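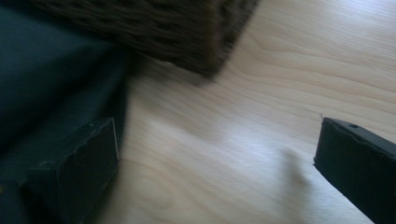

Research > Working Papers > Household Surfaces

3. What people told us about wiping down

15 February 2024
By Citlali Arellano

I'll admit I came to this section with a favourite theory, and it didn't survive the second batch of diaries. Dale Grewal and I had asked 147 households to jot down every time they cleaned a wooden surface (tables, worktops, the odd bedside shelf), and I was sure the keen wipers would be the ones with small children. They weren't! The keenest lived alone, and quite a few told us they did it while the kettle boiled.

We ended up with 315 usable entries, once I'd thrown out the ones that only said "same as yesterday". Pale wood, like the surface in Figure 3, came up again and again in the grumbles. People said the faint grain made it hard to tell a crumb from a streak, especially under a bright light, so they went over it twice to be safe.

Dale coded the June entries and I did the rest, then we swapped 40 of them to check we agreed. Mostly we did, though we had a long argument over whether blowing on a table counts as cleaning (I say yes, and it's in the totals).

Figure 3. Pale wooden surface with faint, wavy grain; a coarse, dark brown object lies along one side.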